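Trilley reading room to clear its tables before shelving work

3 January 2020

The reading room on the upper floor of the Trilley building will close for 17 days while its long tables are cleared and the wall shelving is checked and refinished. Members have been asked to take home anything they want to keep. Whatever is left will be boxed and stored downstairs.

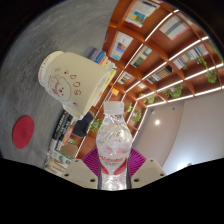

Anatole Pruvost, who manages the room, sent the notice to all 131 members this week. He said the tables had slowly turned into storage and that drinks were the first thing he wanted off them. Paper cups like the cream one with a dog drawn on its side and "DOG" in big letters will go straight into recycling, along with plastic water bottles. Mugs will be washed and put on the kitchen shelf for a month. Members who want theirs back should put a name on the bottom.

The books are the larger job. A list made in August put the collection at 493 titles, and a good part of it has been lying in stacks instead of standing on the shelves. Two people from Gornerar, the joinery firm doing the work, will move the books in order, starting with the corner section.

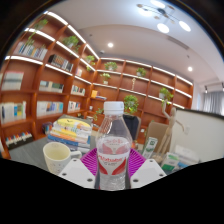
Large books will be kept flat, and everything else will be packed spine up in boxes numbered by shelf. Pruvost has ordered the boxes from Adeleke, a packing supplier on the same street. Loose cartons will be opened, checked and either labeled or thrown out. Drawing figures and other art supplies go to the cupboard by the stairs, where the Futine sketching group already keeps its paper.

The group will meet in the ground floor kitchen until the room reopens. Its places are limited to 8 during that time.
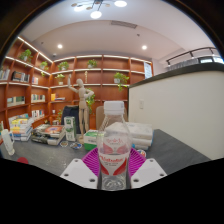

Can members still borrow books during the closure?
Only those returned to the front desk before the packing starts. Loans already out have been extended to the reopening date, and no late fees will be charged.

Boxes for personal items are available at the front desk.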